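Cantero Household Packaging Survey: Data Card

Version 2, released in July. Maintained by the Semimel records office, Hundadport.

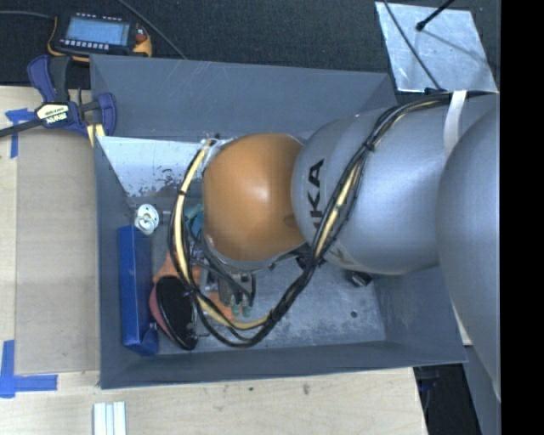 The survey records how households in Hundadport sort and discard the packaging of everyday goods. It was prepared for use in municipal planning and in secondary school teaching.

Contents

The release holds 443 household diaries. Each diary covers 18 days and lists every package discarded, its main material as judged by the household, and the collection point used. Of these diaries, 204 also include a short form on storage space in the home.

Collection

Invitations were sent to around 500 addresses. Participation was unpaid. Diaries were completed on paper and typed by office staff. Spelling was corrected; wording was otherwise left unchanged.

Known limitations

Apartments without a shared yard are underrepresented. Glass returned to shops was often left out of the diaries. Entries for the Kustetti district use the older collection point codes, which are listed in codes_old.csv.

Files

diaries.csv
storage_form.csv
codes.csv
codes_old.csv

Terms of use

The data may be copied and adapted with credit to the records office. Users may not attempt to identify households. Corrections should be sent in writing and must state the diary number and the field concerned.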